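Wonville Community Boards > Home and Garden > Laundry and Cleaning

Thread: Folding hoodies, or do you just give up?

pegsnotincluded
Posted Feb 27, 2020
Posts: 284

Okay, settle something for me. I can fold a tee, I can fold a towel, I can even do a fitted sheet if I've had a coffee first. But hoodies and big sweatshirts beat me every single time. The hood goes one way, the arms go the other, and I end up with a lump that takes up half a drawer. My partner reckons they should all be on hangers. We have one wardrobe between us and it's full of coats. What does everyone else do?

saltbush_mum
Hangers. Sorry, your partner's right. Mine all hang and I don't think about them from one wash to the next.

dryerlint
Please don't hang them! Shoulders go pointy, neck stretches, and a heavy one will drag itself out of shape over a winter. I had a lovely grey one from Morelli that came off the hanger in November with two little horns on it and they never came out, steamed it and everything. Fold or roll.

saltbush_mum
Then you've got rubbish hangers. Get the wide ones.

dryerlint
They WERE the wide ones.

Brarnov_Bill
Roll them. Face down, arms straight back, fold it in half longways, roll from the bottom up and tuck the whole lot into the hood. Looks like a football. I keep four of them lined up in a drawer and can grab any one without wrecking the rest.

pegsnotincluded
Bill, I tried the football. It's cute, but my drawers are shallow and it won't shut. Also half of ours don't have hoods, so what do I tuck it into?

Brarnov_Bill
No hood, no football, fair enough. Flat fold it then.

twoloadsaday
I'm a flat folder, and I think where you fold matters more than how. I used to do it all on the bed and it was hopeless, everything sinks in and you're reaching over the pile. Now the basket goes up on the little bedside table so it's at hip height, and I pull things out one at a time and give each one a proper shake by the shoulders before it goes anywhere near a flat surface. Doesn't matter if it's a mess coming out, they all are. 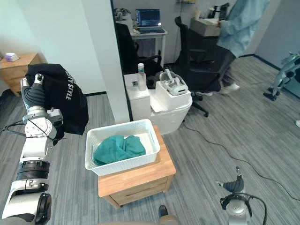
The shake is the bit people skip! If you hold it by the hem or one sleeve the rest just twists up on itself and you're fighting it the whole way. Shoulders, two good flicks, then lay it face down. Sleeves straight across the back, one over the other, sides in to the middle, bottom up to the neck. If it's got a big print on the front, turn it inside out before it goes in the wash as well, mine crack otherwise.

saltbush_mum
Inside out is a waste of time, I've never done it and my prints are fine.

twoloadsaday
What temp do you wash at though?

saltbush_mum
Cold, always.

twoloadsaday
Well there you go, that'll be why. We do warm here because of the work gear.

dryerlint
Agree with the basket up high, my back thanks me for it. I like the plastic ones with holes in the sides too. I had a solid Caka tub for years and anything left in it overnight came out smelling like a swimming bag. Do you fold the thick ones in thirds, or just the once?

twoloadsaday
Thirds if it's thin, in half if it's fleecy inside. Thirds on a fleecy one springs open again, drives me up the wall.

pegsnotincluded
Right, just did six of them. Shoulders and flicks, face down, in half for the thick ones. Drawer shuts! Partner is still muttering about hangers. Now, has anyone got a method for dressing gowns?

Brarnov_Bill
Back of the door, mate.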